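Are coloured blocks really better than a good cupboard?

The woman who runs the Clonine play store wants me to know from the start that she is not selling anything. I had my doubts. Clonine lends out toys and building sets to playgroups, after-school clubs and the odd care home, and for the past year its newsletter has been singing the praises of plain long blocks, kept loose in big metal bins. No trays, no labels, no lids.

"People walk in and they look disappointed," she says. "They expect shelves with everything lined up. Then they try to put a set away at five o'clock with a room full of children and they see the point."

I ask her what the point is, as I don't see it yet. She has asked me not to use her name, a condition she puts down to her employer and which I find a bit grand for a toy store.

"Speed. You pick it up, you drop it in, you're done. A tray with slots looks lovely in the catalogue, but it takes an adult to fill it."

Doesn't it also mean that things get knocked about?

"Yes. They get knocked about. They're blocks."

The store takes up the back half of a former dairy building on the Lesesau road. It holds 963 items on the list, though she admits the list is "a hopeful document" and that a bag of animals counts as one item while a single drum counts as one too. She shows me the cupboards, which are full, and the returns table, which is fuller. A set by Brolberg has come back with a note taped to it saying "complete". She opens it and it isn't.

This is where I start to wonder whether the loose bin solves anything. If you can't tell at a glance what's missing from a box with a place for each piece, how will you tell from a heap?

"You look at it," she says. I wait for more and there isn't any.

She does come back to it later, when I press her. Her case is that two colours are enough. With four, she says, children sort by colour and argue about who has which, and the adults end up sorting too. With two, they get on with building. I ask whether she has anything to back this up apart from her own afternoons. "No," she says. "Have you got anything against it?"

I haven't, apart from a cousin's children who would argue over two of anything.

What about the bins themselves? Metal is heavy and it's noisy. One club leader I spoke to beforehand, who borrows from Clonine every May for a summer fair, told me she tips everything into a canvas bag as soon as she gets home. The answer to that is brisk: canvas sags, plastic cracks at the corners, and a metal bin can be scratched all over and still be a bin.

"I don't need it to be pretty. Look at the bottom of one. It's patchy, it's worn, it's got marks up the side. It still holds things."

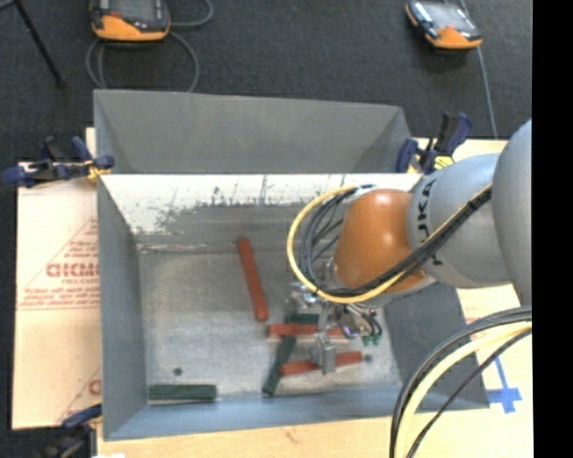
What it costs

Here she becomes less talkative. A bin is dearer than a plastic crate, and she won't say by how much. She expects each one to last roughly 2 decades, a figure she gives quickly and then looks as if she'd like back. The money for the last lot came through the Abdel Rahman fund, which also paid for the new door.

Would she have bought them out of the store's own pocket?

"Probably fewer."

And would she have one at home? She laughs at that, for the first time in the hour. At home, she says, the blocks live in a drawer.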